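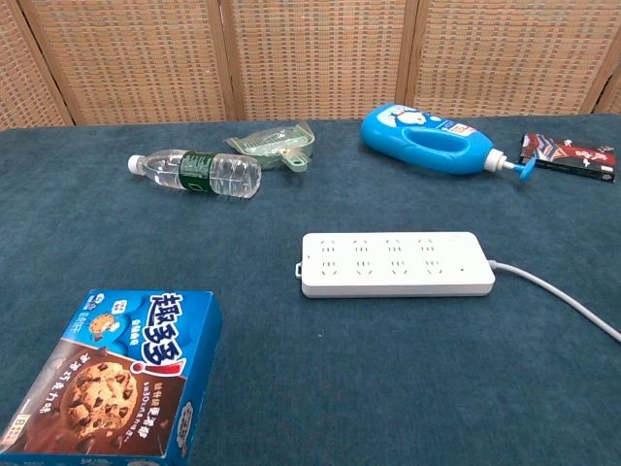 Print this page | E-mail this page

Zultham Tabletop Arm: Build Guide
Section 3. Preparing the table and the first set of objects

Do this section after the base is bolted down and before you power the Zotix controller. Allow 30 minutes.

1. Cover the table with felt. Pull it flat and clamp it at the back corners. Dark teal or dark gray works well with the stock color settings.

2. Stand a screen or folding divider along the back edge. Woven panels are fine. Keep it still once the camera has been calibrated.

3. Lay out the starter objects with open cloth between groups. The set used in our shop:
 - water bottle, on its side
 - pump detergent bottle, on its side
 - cookie box, face up
 - flat dark box
 - translucent green plastic piece
 - white power strip with cord

Note: Clear and translucent items are the hardest for the depth camera. If the Esquivel software drops them, take them out, finish the section, and add them back one at a time.

4. Lock the pump head on any detergent bottle and tighten all caps.

CAUTION: The power strip is a pick object only. Do not plug it in. Power the controller from a wall outlet on its own circuit.

5. Run the cord off the side of the table, away from the arm base. A cord lying across the cloth is allowed, but the arm will treat it as an obstacle.

6. Weigh each object and enter the weight in the object list. The arm faults at 1,460 grams. We stop at 1,350 — the wrist gets sloppy above that. Drain a full detergent bottle if it goes over.

7. Select Scan Table. Wait for the outlines to settle, then check that every object has its own outline. Objects that touch or nearly touch may be merged. Slide them apart and scan again.

8. Save the layout under a new name. Do not overwrite the factory layout.

Continue to Section 4, First Pick.

Written by Berenice Quintero. Steps 6 and 7 revised by Saodah Teoh.

Last updated: June 2025
Filed under: Trundadero Workshop > Build Guides > Robot Arms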